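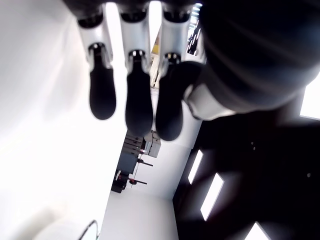 腕部相机视角，透过指缝能看到房间另一头

【方法讨论】腕部相机被自己的手指挡住怎么办？我们试了“分段遮蔽”，效果比预想的好太多

版块：灵巧手与模仿学习
楼主：指缝里的光

先说结论：训练时按动作阶段随机遮掉腕部画面，推理时什么都不改，放置任务的失败次数少了 33%。我兴奋了一个星期，今天终于把表格理干净，赶紧上来发帖！

做过灵巧手的人应该都有体会，夹爪配腕部相机很舒服，两片指头一左一右，中间就是目标。换成多指手就完全两回事，画面上方常年挂着几根手指，拇指一收，右边又黑一大块。背景还特别抢戏，墙面曝光过度，远处的柜子、架子全在指缝里晃。网络很乐意去记这些东西，你把手臂起始位置换一换，它就懵了。

这个想法最早是组里的 Kwesi Quartey 在组会上提的。他当时的原话很随意：既然有时候看不见，那就让它训练时也习惯看不见。我们给这个方法起了个代号叫 Dideo，写进代码仓库以后就懒得改了。

一、做法

骨干网络是很普通的双视角模仿学习策略，头部一路、腕部一路，各自过编码器，再和关节状态拼到一起，输出一小段动作。没有加任何新模块。

改动只在数据加载那一层。每条示教先切成接近、抓取、搬运、放置、撤手五段，切分靠手指关节速度和手腕高度，写了个很土的规则，人工抽查过，基本能用。然后每一段有自己的遮蔽概率：接近段高，抓取段很低，搬运段最高，放置段中等。遮蔽的时候整路腕部特征换成一个可学习的占位向量，并且连续遮一整段，中间不恢复。

连续遮这一点很关键。我们最开始是逐帧独立丢，几乎没用，因为动作是成段预测的，前后帧稍微一插就补回来了，模型压根没感觉到缺东西。

二、任务和数据

任务名字叫“盘边放置”，听着简单：一张白桌子，一个带黑边的白盘，右手拿着小物件靠到盘沿再放下，左手停在桌上不动。难就难在盘沿，差一点就磕边，磕了边小东西就倒。

示教总共 700 条，遥操作采的，六个人轮着来，每个人手法差得很远。有人喜欢从上面直直落下去，有人喜欢从侧面蹭过去。我们故意没统一，想看看方法吃不吃得消。

评测跑了 1,000 次，所有配置加在一起算，物件和盘子的位置每次都重新摆。磕到盘沿、中途掉落、撤手时带倒，都算失败，没有半分。

放置段的头部视角：
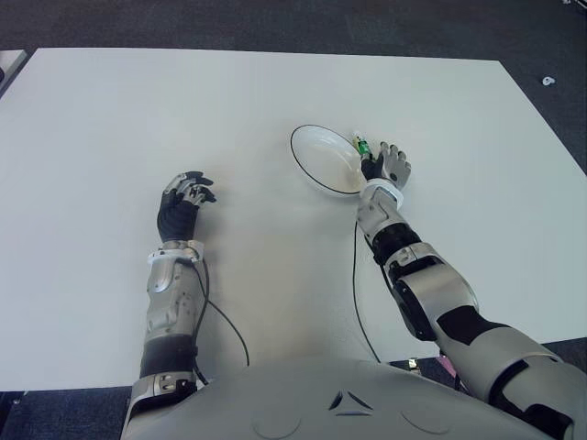
三、结果

1. 分段遮蔽对比不遮蔽，失败次数少 33%，收益主要来自搬运段和放置段。抓取段几乎没变化，这个符合预期，抓取本来就得靠腕部画面。

2. 逐帧独立遮蔽和不遮蔽看不出差别。

3. 全程只用头部视角，明显更差。所以腕部相机还是要的，别看完帖子就去拆相机！

4. 最让我高兴的是撤手。以前松开以后拇指老是往回勾，把刚放好的东西带倒。现在手会先张开再抬。我们没有针对撤手做任何处理，猜测是模型终于学会看头部视角里手和盘的相对位置了。

四、没搞定的

阶段切分的规则换一个任务就得重写。另外占位向量学出来以后到底编码了什么，我也说不清楚，有空想可视化一下。欢迎拍砖，也欢迎拿去试，配置文件整理好之后我会放到楼里。

────────

2楼 慢半拍的舵机

先赞一个，写得很清楚。不过我有个疑问：你的 33% 是所有物件合起来算的吗？小圆柱这种东西立着放和躺着放难度差很多，混在一起容易看不出来是谁在贡献。

3楼 Kunavov_lab

泼点冷水。视角随机丢弃不新鲜，做多相机融合的早就在用了。楼主的贡献如果只是“按阶段设概率”，那必须有一个对照：总遮蔽比例相同、同样连续遮一整段、但起点随机。没有这个对照，我不认为可以说阶段信息有用，可能只是“遮得够长”有用。

4楼 指缝里的光（楼主）

回2楼：合起来算的，都是立着放。分物件的表我有，小瓶子那一类提升最大，矮一点的几乎没差，晚些贴上来。

回3楼：这个批评非常到位，我认。我们有一组类似的，起点随机、长度固定，结果介于中间。但它的总遮蔽比例没有严格对齐，所以我没敢放进主表。周六机器空着，我去补跑。

5楼 Jin

我站楼主这边一点。随机起点的连续遮蔽在抓取段也会遮，等于把最需要腕部信息的时刻弄瞎了，那模型学到的抓取肯定会变糟。就算最后总分接近，失败的构成也会不一样。建议别只比总分，把失败按阶段拆开比。

6楼 Kunavov_lab

回5楼：拆开比我同意，但“肯定会变糟”这话说早了。我们自己在另一个手上试过，抓取段遮掉一部分，成功率没掉，因为关节状态里已经有足够的接触信息。当然我们的手带指尖力，楼主的好像没提？

7楼 指缝里的光（楼主）

这组实验没有用触觉，只有关节位置。所以咱们两边的结论可能都对，输入不一样而已。有力反馈的话，抓取段大概确实能多遮一些，这个方向很想看到有人做！

8楼 桌面清洁工Nellska

我关心工程上的事。两边手腕都有线拖在桌上，你们不怕模型拿线的形状当线索吗？我们以前就栽过，线一重新整理，策略当场不会动了，查了三天。

9楼 指缝里的光（楼主）

怕，太怕了，哈哈。采数据的时候每换一个操作员就重新捋一次线，没有固定走法。评测时也专门挑了一批改了线的位置，没看到成片的失败。不过这批次数少，我不想把话说满。

补一下大家问的放置段细节。切分规则是这样：手腕高度连续下降，并且右手进入盘子附近的范围，就标成放置；手指开始张开，标成撤手。

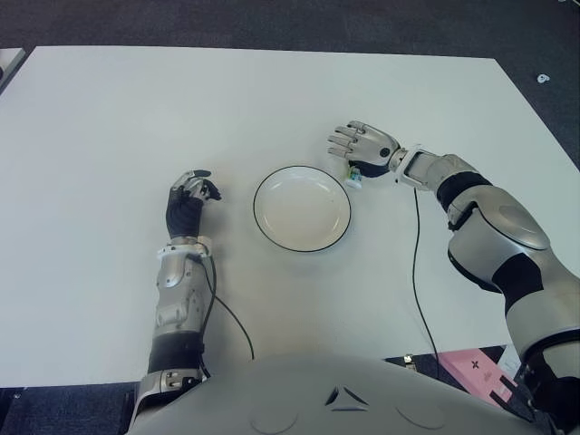
麻烦的地方在两段交界，有的操作员是一边往下压一边松手，高度和手指速度同时变，规则就会把交界切早。我后来的处理是给交界留一小截缓冲，缓冲里一律不遮。加了缓冲以后训练曲线平稳很多，之前每隔一阵就会跳一下，我还以为是学习率的问题，白调了两个晚上。

10楼 慢半拍的舵机

缓冲这个应该写进正文啊！我昨晚照着一楼的说法在我们的数据上复现，曲线跳得跟心电图一样，正准备来问。

11楼 指缝里的光（楼主）

对不起对不起，是我漏了。一楼过了编辑时限改不了，大家以9楼为准。

12楼 Aníbal Seixas

看了很受启发。我想问占位向量：你们是每个阶段一个，还是全局共享一个？如果每个阶段一个，那其实等于把阶段标签偷偷喂给了网络，提升也许有一部分是从这儿来的。

13楼 指缝里的光（楼主）

全局共享一个。最早的版本确实是每段一个，训练损失漂亮得不得了，一上真机就露馅：推理时腕部画面一直都在，它从来收不到那个提示。改成共享之后损失难看了，真机反而好了。

14楼 Kunavov_lab

这个细节比主结果还有意思，建议单独写一节。另外推理时能不能主动遮？比如检测到画面大部分被拇指挡住，就直接换成占位向量。训练时见过的情况，推理时不用有点浪费。

15楼 Jin

主动遮我不太看好。遮挡检测本身会抖，一会儿遮一会儿不遮，跟训练时整段连续的分布又对不上了。要做也得加个迟滞。

16楼 Kunavov_lab

加迟滞就加迟滞，几行代码的事。先试了再说看不看好。

17楼 Jin

行，那你试，我等着看曲线 :)

18楼 小白路过

弱弱问一句，只有夹爪没有灵巧手的，这个方法有意义吗？

19楼 慢半拍的舵机

回18楼：看你的物件。夹爪夹着大东西的时候腕部画面照样被物件糊满，搬运段遮一遮说不定也有用。夹小东西的话我估计收益不大，成本倒是很低，改个数据加载就能试。

20楼 指缝里的光（楼主）

同意19楼。我们还没在夹爪上跑过，谁先跑了请务必来楼里说一声，好坏都想听！

目前要补的：等比例的随机起点对照（3楼），失败按阶段拆分（5楼），分物件的表（2楼），还有14楼的主动遮蔽，这一项如果 Kunavov_lab 那边先做了我就不重复了。配置文件正在删里面乱七八糟的路径，删完就传。

21楼 桌面清洁工Nellska

蹲配置文件。顺便求一份不同走线的那批评测明细，次数少也没关系，我想跟我们当年翻车的记录对一下。

22楼 指缝里的光（楼主）

没问题，和配置文件一起打包。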